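August
By Wendy Holroyd
2 min read

The robotics club at Dinardale has 13 members and one working arm, so most of the season happens on a screen. Riaan Matlala, who coaches the group, says that took some getting used to.

"They signed up to build things," he said. "Then I told them the first two months would be in a simulator. A few of them looked pretty let down."

The team is entering the Hollis, a student contest in which a robot has to find household items in rooms it has never been in. Teams of 4 or 5 write the software at school and send it in. The judges run it in simulated rooms first, and the best entries move on to a real one.

Hayley Kettle, a junior, handles the part of the code that picks out objects. She spends most of her time in bedrooms, she said, and the trouble is usually with small things.

"A ball is easy. Keys are terrible," Kettle said. "They're dark, they're tiny, and if the view is tilted they turn into a smudge. I've had it call a smudge a shoe."

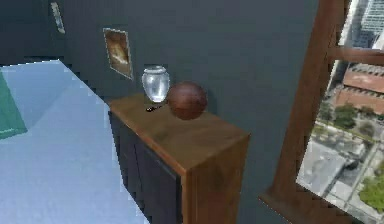

How long does one test run take? Each run lasts five minutes, and the team has logged 488 of them so far.

Imogen Fothergill keeps the log. She writes down where the robot started, what it was told to find and what it reported back. The program they use, Tesa, saves its own records, but she doesn't trust them completely – an update in the spring wiped out a week of results.

"Paper doesn't update," she said.

Matlala wants the code moved to the real arm before school starts again. Kettle would like more time. She is still working on the keys, and she has asked Fothergill to set up another batch of runs with the starting point farther from the furniture.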